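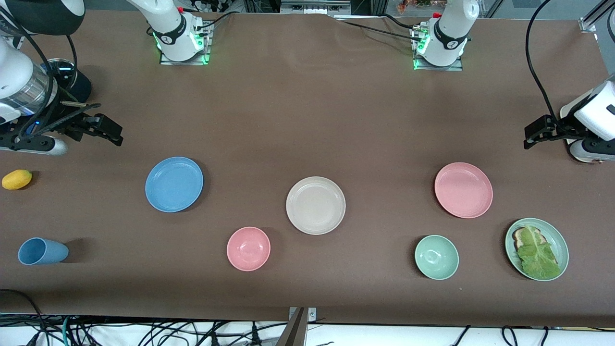 ## Clearing up after lunch without a cupboard avalanche

I used to carry everything to the sink in one wobbly tower, and I've got the chipped plates to prove it. Now I leave it all on the table for a minute and sort it right there on the cloth (mine's a brown one, very forgiving with gravy!).

**Food first.** If a plate still has something on it, deal with that one before you touch the rest. Leftovers go in a lidded tub, scraps in the compost. Fruit goes back in the bowl on the counter.

**Plates with plates.** Scrape, then stack flat, biggest at the bottom. My blue plate and my cream one came from different sets, so I check the rims sit properly before I add another on top. I stop at 7 in a pile — any more and I can't get the bottom one out.

**Bowls on their own.** Deep bowls like my pink one don't belong on top of plates. They slide. Nest two at most, and put a square of paper towel between them if the finish is matte, as those mark easily.

**Cups last.** They travel separately, one in each hand.

**Then the cloth.** Shake it outside, smooth it from the middle out to the ends, and leave the creases alone until wash day. I spray the stubborn ones with plain water and pull gently. Mine came from a little shop in Fultden last August and it still hasn't seen an iron.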